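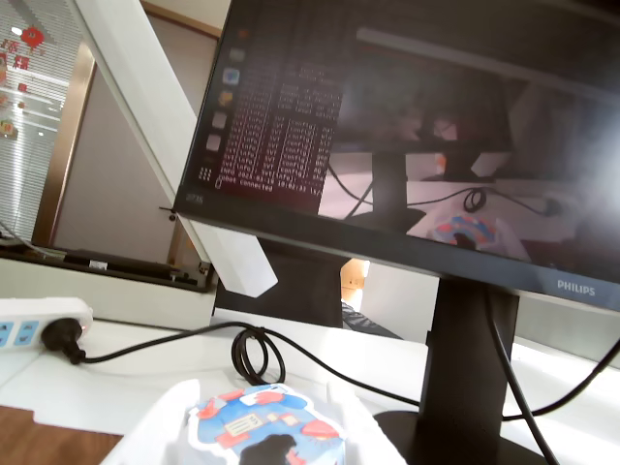
The Wudby Playhouse

The Wudby Playhouse is a small repertory theater in Clelten, and I should say up front that I've been going there since I was tall enough to see over the balcony rail, so this entry is written by a fan. It seats 368 people if you count the bench at the back (I always do — it's the best spot in the house for hearing the verse), and it puts on 6 productions a year, with the big Shakespeare saved for July.

History

The building started out as the Conneely Grain Exchange, and you can still find the old Conneely name cut into the stone over the stage door. The trading floor became the auditorium, which explains the odd shape of the place and the pillar that blocks the view from the far left of row F. Don't sit there! The first show was a Twelfth Night that ran for nine nights and lost money on every one of them, or so my grandmother used to tell it.

The resident company formed later, under the director Jessie Geddes, who had come over from touring work and wanted a permanent home for it. Her first season had a Winter's Tale with no set at all apart from a ladder and a bedsheet, and people in Clelten still argue over whether it was brilliant or just cheap. I'm in the brilliant camp.

Notable productions

Jallamska is the one everybody asks about. It's an original play about a lighthouse town waiting for a supply ship, written by the company together, and it came back for a second run that closed on 1 January 2018. I was there for the last night, and I cried through the whole curtain call (so did the man next to me, and we'd never met).

The lighting for Jallamska was run from a cramped booth above the balcony, and it had 70 cues in the second act alone. I got to sit in up there once and loved every minute of it. I'd expected levers and brass, but most of the work was reading. If you've seen a Philips monitor on a white desk with a maroon window full of tiny white text down one side and a big live picture next to it, you have a fair idea of how much there is to keep your eye on in a booth like that, all while listening for the next line from the stage.

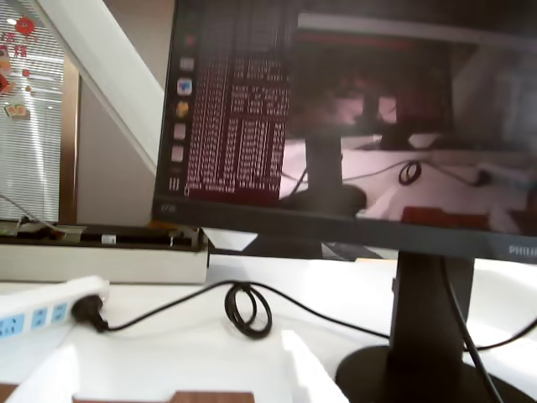
Visiting

Standing tickets go on sale at the door an hour before each show, cash or card. The bar does a decent ginger cake — get it before the interval, when the line goes all the way down the stairs. Matinees are quieter, and the cast usually comes out through the side door on Conneely Lane afterward.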